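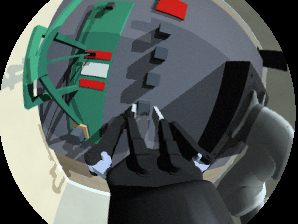 **Do I need to know anything about robots to join in?**

Curiosity and a free evening or two are plenty, and we'll gladly teach you the rest!

We're a friendly bunch building a block-sorting arm called Dukon at the Demwood shared workshop, and we'd love a few more hands from February on. There's simulation work to tinker with, wiring to tidy, and code that could use a patient reader (we've logged 1,782 practice runs so far and would like to reach 3,000 by summer). Come when you can - most of us drift in after 6 p.m. and stay far too long. It's unpaid, but tools and coffee are on the house.

To join, leave a note in the Dukon box by the workshop door.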